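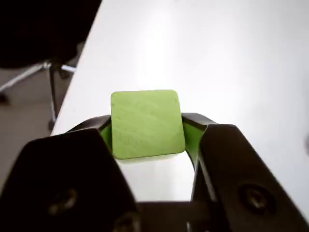
Chapter 2
When the Gripper Comes to Work

Before you read

Think of a place where you have worked, or where somebody in your family works. Which task is done there most often in one day? Write it down and keep the paper. You will need it again at the end of this chapter.

In Chapter 1 we looked at automation from the side of the owner, who asks what it costs and what it saves. Now we change our seat. This chapter is written from the side of the people who stand next to the machine, and who must still do a day of work after it is installed.

Our main case is Zusteck, a packing company in the town of Gremcombe. It had 70 employees when the first robot arm was bought, and 14 of them worked at the sorting tables. Their task was to take small goods from a box, look at them, and put them in the right tray. A new worker could learn the hand movements in one morning. To learn the looking took much longer, and the company had never written down how it was done.

The arm was put in by an outside firm, Skjelbred, during one week in June. The workers were told about it on the Tuesday of the same week. Many of the troubles described in section 2.3 have their beginning in this late announcement.
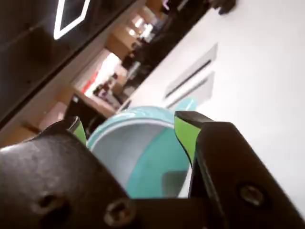
Sorting by hand contains many small decisions which the worker does not notice anymore. A person who lifts a cup feels at once how hard it may be pressed and where its weight lies. For a machine, each of these decisions must be prepared by somebody. A gripper with two fingers has to meet a round container from both sides, and here the green pads at the tips are the parts that touch it, while the container leans a little between them. At Zusteck the question of how strongly to press was given to the sorters, who knew the goods best. This was new work, but for the first months it had no name and no extra pay.

The company used a planning program called Tudex to divide the tasks between people and machine. The program counted only the movements. It did not count the time a sorter spent to free a stuck tray, or to explain to a colleague why the arm had stopped. On paper the sorters therefore had 40 minutes of free time in each shift. On the floor they did not find these minutes, and they said so.

We do not want to say that the arm was a mistake. Several sorters reported that their shoulders hurt less in the evening, and two of them later moved to better paid jobs in machine setup. Others missed the talk across the table, which became difficult when the places were moved apart. Both kinds of change belong to our subject.

Words you will need

Task: one piece of work with a clear beginning and end.
Job: all the tasks that one person is paid to do.
Hidden work: work that is necessary but is not found in any plan or job description.
Handover: the moment when a task passes from a person to a machine, or back.

2.1 A task is smaller than a job

When people say that a robot "takes a job," they usually mean that it takes one or more tasks. Look again at the paper you wrote before reading. List the smaller tasks inside the one you chose, and mark those which you would not like to give away.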